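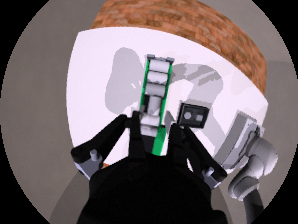 Skanditz Whole-House Water Softener, 500 Series

Reading time: 5 minutes

We sell this softener, and we still think a good share of the people who land on this page don't need one. Before you look at the price, find out how hard your water is. Your town probably publishes a number once a year. If you are on a well, a test strip will get you close enough, and any hardware store carries them. Under 3 grains per gallon, close the tab. Between 3 and 7 you might notice a difference in the shower and on the faucets, and you might not. Above 7, keep reading.

What it is

The 500 is a single-tank ion exchange softener with a separate brine tank. Water goes in hard, passes through a bed of resin beads, and comes out with the calcium and magnesium swapped for sodium. That is the same thing every salt-based softener has done for decades. Skanditz calls its version "adaptive mineral exchange" in the brochure. We asked what was adaptive about it and were told the valve measures how much water you use and regenerates when it needs to. Good feature. Most softeners in this price range have it.

What you get in the box

The resin tank comes filled. The brine tank comes empty, and you buy your own salt. There's a control valve with a small display, a bypass valve, a drain hose, an overflow elbow and a power adapter. The drain hose is short. Measure the distance to your floor drain or utility sink before delivery day, and order the longer hose if you're in any doubt.

No installation fittings are included. The valve has 1-inch threaded ports, and a lot of older houses run three-quarter pipe, so plan on a pair of reducers.

The claims, and what we make of them

"Cuts soap use in half." Maybe. You will use less shampoo and less detergent with soft water, and if you don't cut back you'll be rinsing for a long time. Half is the best case, in a house with very hard water and people who measure. Most people pour.

"Extends the life of your water heater." We believe this one, at least for hard water. Scale builds up on the bottom of a tank heater and on the inside of a tankless one. What we don't believe is the chart in the brochure that gives the extra life in years. It has no source printed under it and we couldn't get one.

"Better tasting water." Taste is yours to judge. Some customers say softened water tastes flat, and a few say salty. If you drink from the kitchen tap, consider running a line around the softener to the cold side of that faucet. It's an extra hour for a plumber while the pipes are already open.

"Removes contaminants." No. It removes hardness and a small amount of dissolved iron. It does nothing for lead, nitrates, bacteria or chlorine taste. If your water test turned up any of those, you need a different product, possibly along with this one.

"Maintenance free." You will be carrying bags of salt to the basement for as long as you own it. You should also clean out the brine tank once a year, and it's an unpleasant job.

How it compares

We also carry the Plondura Compact and the Zerouali twin-tank. The Plondura is narrower and fits in a closet, but the salt compartment is small and you'll be topping it up all the time with a family of four. For one or two people it's the better buy and costs less. The Zerouali has two resin tanks, so you have soft water even while one of them is regenerating. The Skanditz regenerates at 2:00 a.m. by default and takes over an hour, and during that time the house gets hard water. If everyone is asleep, who cares. If someone in the house works nights, change the setting.

Noise is worth a mention. The valve clicks and the drain line gurgles. With a bedroom on the other side of the wall you will hear it.

Price

Skanditz 500, unit only: $1,611
Skanditz 500 with standard installation: $2,698
Optional sediment prefilter housing: ask us, it depends on pipe size

Standard installation means the main line is exposed, there is a drain nearby and there is an outlet within reach of the cord. If any of those is missing, the price goes up, and we'd rather tell you before we arrive. Crawl spaces are quoted separately.

There are salt-free "conditioners" out there for $600 and less. We stopped carrying them. They don't take hardness out of the water, and we got tired of explaining that to people who had already paid.

Warranty

Ten years on the tanks, three on the valve, one on the display. The valve is the part that breaks, so read the three as the real number. The warranty does not cover resin damaged by iron or by heavy chlorine. On a well, get the iron figure from your water test in writing and keep it.

Who shouldn't buy it

Renters. Anyone with a septic system who hasn't asked their septic company about brine discharge. Anyone on a strict low-sodium diet, unless the drinking tap is bypassed and their doctor has had a say. Anyone in a town that restricts salt-based softeners.

Ordering

Units ship from our Aststead warehouse. The resin tank is heavy and the driver will leave it at the front door, so have a second person there if it has to go down stairs. Unopened units can be returned within 30 days. Once water has been through the resin, we can't take it back.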